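Home | Diary | Reading log | Index of authors

August 20, 2020
By Treasa Ó Súilleabháin

Finished the Hullance proof at page 305 this morning. Notes made while it is fresh, to be typed up for the reading log later.

Structure: two narrators, alternating chapters, first person for the sister and close third for the land agent. The agent's sections run longer and carry most of the dates. The sister's chapters are undated until the second half, so I had to work out the order from the harvest references. Drew up a table on the back of the press sheet. One mismatch - the letter from Madigan is read before it is posted.
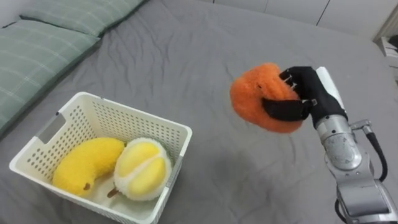
Green check pillows on the grey sheet, white basket beside them.

Checked the letter problem against the finished copy Donal Keogh lent me. Same error, same page. Wrote to Glenys Kereama at the publisher with both references.

Prose is plain and mostly exact. Dialogue tags are kept to "said". The estate accounts in chapter four are set as a ledger, and the columns add up, which I did not expect. Period vocabulary is sound apart from a few modern verbs in the agent's mouth.

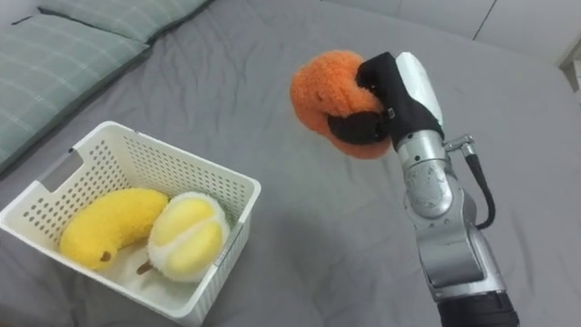
The ending depends on a will that has been mentioned only once before, in the opening chapter, and I had to go back for it. A reader taking the book over several weeks would miss it. Marked down slightly for that. Draft review stands at 600 words and needs to lose 90 before it goes to Maeve Gilmartin.

Next on the list is the Iltar reissue, held over from June. The introduction is by Conall Breathnach and I will leave it until after the text. Read the first 2 chapters before supper - small type, narrow margins, no map.

Contact | © Treasa Ó Súilleabháin | Back to top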